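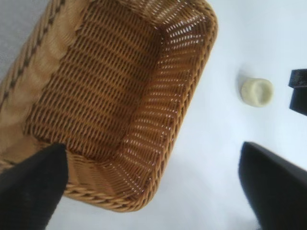 *Slide 1: woven basket, synthetic rattan, braided or twisted rim*

Talk for the Gwynne library evening, 26 June 2021. Running a small bread stall. Leave slide 1 up while people sit down.

**Opening**

Say hello, say where the stall is (Saso market, the end by the bus stop). I bake at home and sell on market mornings. I've done it long enough to have made most of the mistakes, and tonight is mostly the mistakes.

Ask who bakes already. Ask who has sold anything. Usually more hands for the first.

**Getting started**

- The stall fee comes first. I paid for the whole season up front and then missed two markets with a broken oven door. Ask for a monthly rate.
- Check the rules for home kitchens before buying anything. They differ from county to county, so don't let people quote mine.
- My first batch was 5 kinds of bread. Too many. Three of them came home with me.
- I now bake a white loaf, a seeded loaf and rolls. In December I add a fruit loaf and drop the seeded one.

**The oven problem**

A home oven is the limit on everything. Mine takes 2 large loaves at a time – that sets the whole night's schedule. Show the timetable (slide 2) and go through it slowly. People always want to photograph this one, so wait.

Rolls go in last. They cool faster and they're what people buy first thing.

Flour comes from the Fumden mill in the big sacks. Tell the story about the sack on the stairs if there's time. Skip it if we started late.

**Display**

Bread lying flat on a table doesn't sell as well as bread you can see from a few steps away. Put something under the cloth at the back to raise it. Baskets for rolls, boards for loaves.

Line a basket with a clean cloth. Crumbs get down into the weave and are a pain to get out. Synthetic ones can be rinsed, so ask about that if you're buying.

Prices on cards, big numbers, dark pen. I used chalk for a while and it rained.

**Money**

Slide 3. Last season's takings after flour, fee and gas came to $914. Let that sit for a second. It's a hobby that pays for itself and a bit over. Anyone who wants a living from it needs a bigger oven and a second market.

Float: I take $300 in change, mostly ones and fives. It sounds like a lot. I ran out once at Ostunitz fair and had to send customers to the coffee van.

**Likely questions**

*Sourdough?* Yes, it sells, but I don't make it for the stall. The timing doesn't fit with one oven.

*Leftovers?* Freeze them or make crumbs. I don't sell day-old.

*Insurance?* Yes, get it. The market office has a list.

**End**

Handout is the timetable on one side and the roll recipe on the other. Put them by the door – last time they were on the front table and half the room left without one.

Remember to take the extension cord home.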